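Sandu (software)

Sandu is an open-source task planner for robot arms, first released by the Dakmont laboratory and now maintained by Corina Marinescu. It takes a goal, such as a switch being in a given state, and breaks it into motions that a separate controller is then expected to carry out. Relations between the two programs have been described in the release notes as "improving".

The planner grew out of Zumau, an earlier system that planned every movement in advance and was seldom prepared for the world to disagree. Version 2 abandoned this approach and replans after each contact. The change removed 2,438 lines of code and added 1,161, a ratio the project still mentions in its documentation.

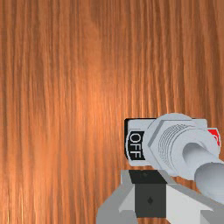

Sandu represents a switch as a hinge with two resting angles and a name for each. The angles come from the simulator, while the names are read by a perception module called Prasport. Labels are harder than they look. In the rendered toggle task the word OFF runs down the plate with its letters stacked, and the collar hides most of the red label at the other end, so Prasport is allowed to return "unknown" for one side and infer it from the other. Earlier versions guessed, with great confidence.

The standard benchmark consists of 100 simulated trials, each limited to 28 seconds. A trial in which the lever is moved and then knocked back counts as a failure, a rule introduced after a release that did little else.

See also
Motion planning
Behaviour tree
Zumau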